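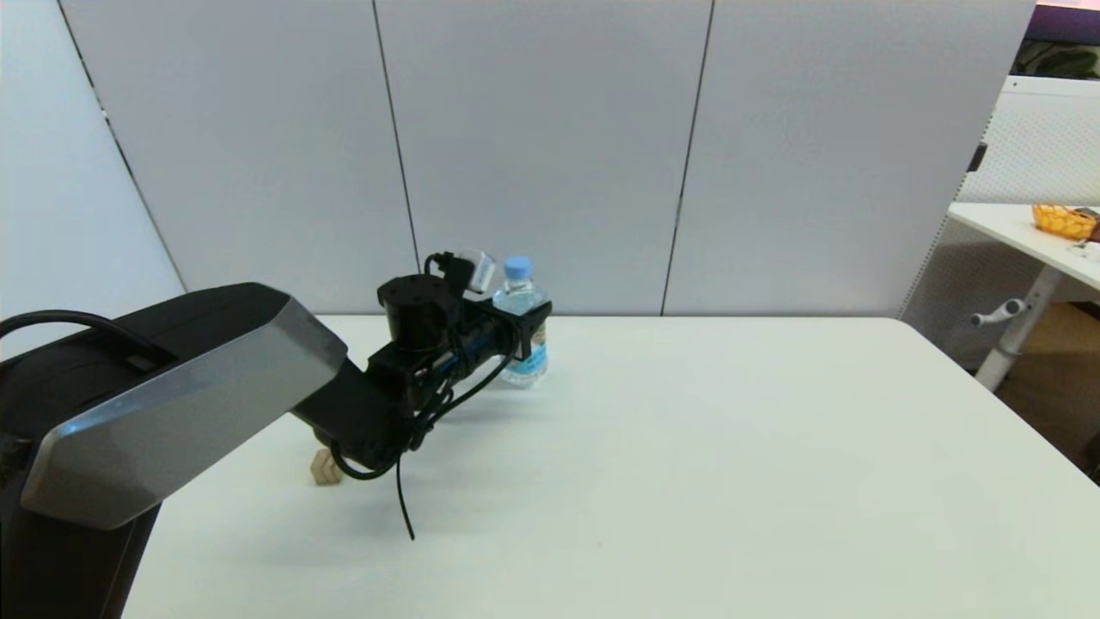
動きのつなぎ目を書く人に会ってきた

水曜日の午後、Drunero のオフィスにお邪魔してきました。お目当てはロボットアーム用の動作計画ソフト「Palla」と、その開発を引っぱっているラウリ・ムストネン(Lauri Mustonen)さん。前々から話を聞きたかった人なので、行きの電車でもう質問メモが二枚になっていました(で、半分も聞けませんでした。いつものことです)。

席に着くなり、ムストネンさんは自分のノートPCをくるっとこちらに向けて、ログの画面を見せてくれました。挨拶もそこそこに、です。

「まずこれを見てください。テストケースが1253本あります。このうち、つかむ瞬間そのものを調べているのは一部で、残りはだいたい、つかむ前と離した後の話なんです」

えっ、そうなんですか、と思わず聞き返してしまいました。ペットボトルみたいなものを相手にするなら、いちばん難しいのは握るところだと思っていたので。

「握るのも難しいですよ。透明な容器だと、深度の値が抜けたり、後ろの壁の距離が返ってきたりします。うちの認識側は Boyer という別のモジュールなんですが、ボトルの場合はキャップとラベルを頼りにして、あいだの透明な部分は形のモデルで埋めます。ただ、それはもう割と落ち着いた問題で。いま私が毎日いじっているのは、計画と計画のつなぎ目のほうです」

つなぎ目、という言葉がこの日いちばんたくさん出てきました。Palla では、ひとつの作業を「近づく」「つかむ」「運ぶ」「離す」「退く」といった短い区間に分けて、それぞれ別々に軌道を計算するのだそうです。区間ごとに解くから速い。でも、そのままつなぐと境目で腕がカクッとなる。見た目が悪いだけならまだいいんですが、水の入ったボトルを持っているときにそれをやられると、中身が揺れて、握っている側にも余計な力がかかるわけです。

「最初の版では、境目で毎回いったん止めていました。安全だけど、とにかく遅い。デモを見た人に『考えごとをしてるの?』と言われましたよ」とムストネンさんは笑っていました。いまは次の区間の計算を先に始めておいて、前の区間が終わる100ミリ秒前に切り替えるかどうかを決めるとのこと。間に合わなければ減速する。間に合えばそのまま流れる。文章にするとあっさりしていますが、この判定のところだけで設計を2回やり直したそうです。

「一回目は、判定を計画側に持たせたのが失敗でした。計画側は、腕がいま本当にどこにいるかを少し遅れてしか知らないんです。だから二回目で制御側に移したんですが、今度は制御側が重くなった。結局、あいだに薄い層をひとつ作りました。うちでは Brustisness と呼んでいます。発音は……まあ、好きに読んでください」

好きに読んでくださいと言われても! 聞けば、社内でも読み方が統一されていないらしく、取材中に通りかかった方は全然違う発音をしていました。

手首の視点で考える 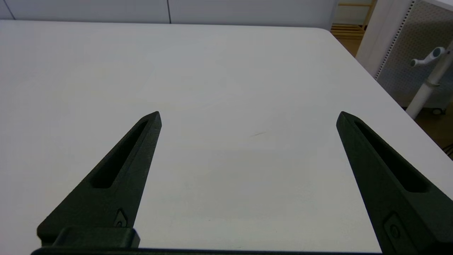 「閉じる」は命令、「開く」は状態

後半は、指の開き閉じの話になりました。私はここがいちばん面白かったです。

ムストネンさんによると、Palla の中では「閉じる」と「開く」がまったく対等には扱われていません。閉じるほうは、いつ、どのくらいの力で、という細かい指定がついた命令。一方の開くほうは、「いま開いていること」という条件として、ほかの動作の前に置かれます。

「近づく動作を始めるとき、開けという命令を送ったかどうかはどうでもいいんです。知りたいのは、指がいま開いているかどうか。昔のコードは、命令を送ったら開いたことにしていました。ひどいでしょう。返事が遅れたら、閉じたまま突っ込みますからね」

これには私も身に覚えがあって、自分の書いた別のプログラムを思い出して変な汗が出ました(送ったからには届いたはず、と思いたいんですよね……)。

手首のカメラの使い方も聞きました。頭の側のカメラは、机の上のどこに何があるかをざっくりつかむのに向いている。ただ、腕が伸びてくると自分の腕で肝心のところが隠れてしまう。そこで近づくにつれて手首側の映像の重みを上げていくのだそうです。では、手首側に何も写っていないときは?

「それも大事な情報です。二本の指のあいだに白い天板しか見えないなら、そこには対象がないという観測になる。見つからなかった、で処理を終わらせないで、地図のその場所を空きとして書き直します。天板に薄いこすれ跡があったりすると、たまに物体の候補として上がってきますけどね。高さがないので、次の段階で落とします」

白い机に白い壁という環境は楽なのかと思ったら、位置合わせの手がかりが少なくて、そこは意外に困るとのこと。机の縁の線はかなり頼りにしているそうです。

ツールの話も少しだけ。開発チームでは、実機で動かした記録をあとから好きな時点まで巻き戻して、計画だけを新しい版で解き直せるビューアを自作しています。ムストネンさんの一番のお気に入りは、古い軌道と新しい軌道を重ねて表示する機能。見せてもらったら、新しいほうの線が途中で妙に大回りしていました。

「あ、これは知らなかった。ちょっと待ってください」

そこから十五分ほど、取材は中断です。画面に向かってフィンランド語で何かつぶやいている横で、私は出していただいたコーヒーを飲んでいました。原因は関節の角度制限の値がひとつ古いままだったことで、直したら線はすっと短くなりました。

次の版は6月に社内向けに出す予定で、つなぎ目の判定に使った値がビューアにも表示されるようになるそうです。外部への公開については「ドキュメントを書く人が決まったら」とのこと。ムストネンさんご自身は、書く気がなさそうでした。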